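I have been on a drinks-shelf kick since April and I'm not sorry! It started when my friend Divya Thampi came back from a trip with a bag full of bottles and cans I'd never seen before, and now I can't walk past an Asian grocer without going in (my partner waits outside with the dog, very patiently).

The rule is simple -- 4 new drinks a month, nothing over 500 mL, and I have to finish every one. Even the salted plum one. Especially the salted plum one, which I ended up loving over crushed ice with a squeeze of lime.

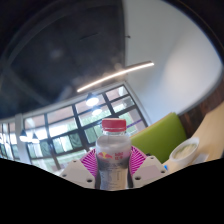
*Clukisum, 31 July 2022*

Red Bull with Chinese characters on the label, in a clear plastic bottle with a bright red screw cap! I grew up thinking of it as a skinny can and nothing else, so this one made my whole week. I love the two bulls charging at each other in front of that yellow sun, and I love a greyish see-through label too. It'd look terrific on a windowsill, next to something leafy and green.

This is number 29 on my list, and Manikandan Pai is already up to 39, the show-off. He keeps his empties lined up by cap colour along the top of the kitchen cupboards and it looks fantastic, like a little paint chart. I've started rinsing mine and doing the same, though my favourite labels get soaked off and stuck in a scrapbook.

Next month I'm after anything with chrysanthemum or winter melon in it -- if you've got a favourite flavour, leave it in the comments and I'll go hunting!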